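May 13, 2019
Kitchen table notebook, entry by Qusai Karaki

Continuing from the page before. The question from Condbridge is still the same one: can the arm clear a kitchen table after a meal, yes or no, and if no, when. I was asked to write my opinion in simple words before the call, so I try it in this entry and copy the good parts later.

First the software. The new grasp planner from Henis is installed. It needed two attempts, the first one stopped with a missing library and I lost most of the morning. Karam found the library in the old folder from October. Please, whoever moves such files, write it in the notebook. The planner is faster than the old one but it is also more proud: it proposes a grasp for everything, also for things which it should leave alone.

What I think about chores in general. People imagine that the difficult part is the strength or the precision. For me the difficult part is the mess. On a shop floor the part comes always in the same tray, and the arm can repeat 3000 times without complaint. In a kitchen the ketchup lies on the plate, and somebody must decide what goes first. A child of five years decides this without thinking. Our planner looked only at the plate, and in simulation it lifted the plate together with everything on top. I made a rule that the upper thing goes first. It is a rule for one case and I am not happy with it.

Table as we have it now, with the colander on it and the ketchup bottle lying on the plate:
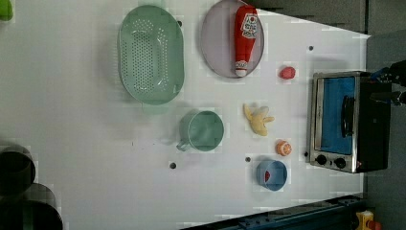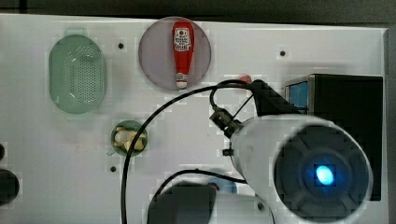
The colander I want to discuss with Karam. It has a raised rim, so in principle a rim grasp is possible, but the many small holes in the base are bad for the depth data. In the point cloud the base becomes a kind of fog. I propose that we ignore the base completely and search only the rim. Karam prefers to fill the holes in software. We can do both and compare, it costs one day.

Results from simulation, old planner against Henis, same list of tasks: 132 trials, of these 36 ended with the object in the wrong place or not moved. I did not separate yet between the two planners, so please do not send this number to anybody. The failures I opened by hand were mostly a grasp that was good for the fingers and bad for the next step. For example the mug was taken by the handle, and then there was no way to set it down without turning it.

Also the time. For one mug the planner and the movement together need so long that I could wash it myself and dry it. Vater says this is not important because the machine can work in the night. I agree for a factory. At home I don't want to hear a motor in the night, and I believe the customer also doesn't.

My answer for Condbridge, first version: single rigid objects, standing free, yes, with a person near. Things on other things, only with rules made by hand. Food in bowls, no. For the full table after a real meal I would not give a date. If they insist on a date I prefer that Vater says it.

To do:
- separate the 132 trials by planner
- rim search for the colander, version Karam and version Qusai
- add a cost for the placing step, not only for the grasp
- ask Henis if the planner can answer "no grasp"
- 2 new finger pads to order, the old type, not the soft ones

The cable question is open from last time. I want more slack at the wrist, Karam wants less. We look at it together tomorrow before the first run and write here what we decided.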